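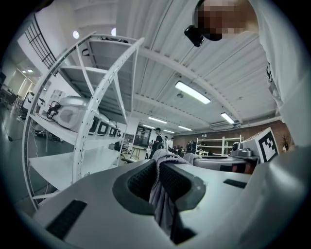 Meinecke fits out and looks after shared workrooms. We supply the shelving, put it up, agree with the people in the room on what goes where, and come back at set times to clean and put things in order. Most of our customers are small offices, colleges and repair shops in Soltthorpe and Certhorpe. The tall white metal shelving with the perforated uprights is the type we use most often, and the middle shelf is where we like equipment to stand, in one row, with the fronts facing the same way. The shelf under it is bare. We try to leave one shelf like that in every unit we look after, so that a delivery or a half-finished job has somewhere to go besides the floor.

How we started

Anneliese Seidel ran the stockroom of a school supply company in Certhorpe for 15 years. When the company moved away, two of its former customers asked her to sort out their storage rooms, and she did both jobs in one December. Sang Khương joined her the following spring. He had worked as a fitter, and until then Anneliese had been hiring out the shelf building.

We moved to our present building in Soltthorpe when the first one became too small. It had been used for light assembly work and needed a new floor in the back room. The front room has a desk, a sample wall and a table where customers can spread out their floor plans. Shelving parts are kept in the back and cut there when a wall calls for an odd width.

What we do

Fitting out. We measure the room, draw a plan and bring the shelving. Sang does the measuring himself. The plan shows every shelf at its proposed height, and you can change it up to the day we order. Perforated uprights can be adjusted afterward, so a shelf that turns out too low for a taller piece of equipment can be moved without taking the whole unit down. Units over a certain height are fixed to the wall or to each other.

Sorting. This takes longer than the fitting in most rooms. We take everything off the old shelves, group it, and ask the people who work there what they use every day, every month and never. Things used every day go between the waist and the shoulder. Heavy things go low. What is left over at the end is listed, and you decide what happens to it. We do not throw away anything that you have not signed for.

Cables get their own step. A cable that belongs to one piece of equipment stays with it, coiled at the side, and is not put in a common box. Spare cables are tested, tied and labeled.

Regular care. Customers can sign up for a visit every week, every 2 weeks or every month. On a visit we wipe down the shelves and the outside of the equipment, put stray items back, check the wall fixings and replace worn labels. We work around your hours. Rooms with large windows onto a corridor or a neighboring office get the glass done as well.

Cloths and cleaning supplies

We bring our own cloths and take them away again. They are washed at our building and sorted by color: one color for shelves and furniture, another for equipment, another for sinks and kitchens. Cloths from different rooms are not mixed during a visit. Equipment is wiped with a cloth and very little water, and sprays are kept off it. If your manufacturer recommends a particular cleaner, give us the name and we will add it to your room sheet.

The room sheet

Each room we look after has a sheet, one page, kept on the inside of a cabinet door or wherever you prefer. It shows the shelves from top to bottom with what belongs on each. New staff find it useful. We update it when something moves, and we keep a copy in our files. There are currently 547 sheets in the files, going back to the two original storage rooms, one of which has been rearranged so often that its sheet is on its own third binder.

Suppliers

Our uprights, shelves and brackets come from Kolteck, and we keep the common sizes in stock. If you already own shelving from another maker, we are glad to use it if it is sound. Sang will look it over and tell you which parts need replacing. Delivery of special sizes takes up to 5 weeks.

Who works here

Anneliese handles planning, quotes and new customers. Sang is in charge of fitting and of the workshop. The care visits are done by a small crew, and we try to send the same person to the same room each time.

Visiting us

You are welcome to come by the Soltthorpe building and look at the sample wall. Please call first, as we are often out on jobs in the morning. Bring the width and height of your wall and a few photos of the room as it is now. There is no need to clean up before you take them.

Prices for fitting and care visits were last changed on 10/1/19. A current list is available at the front desk or by mail.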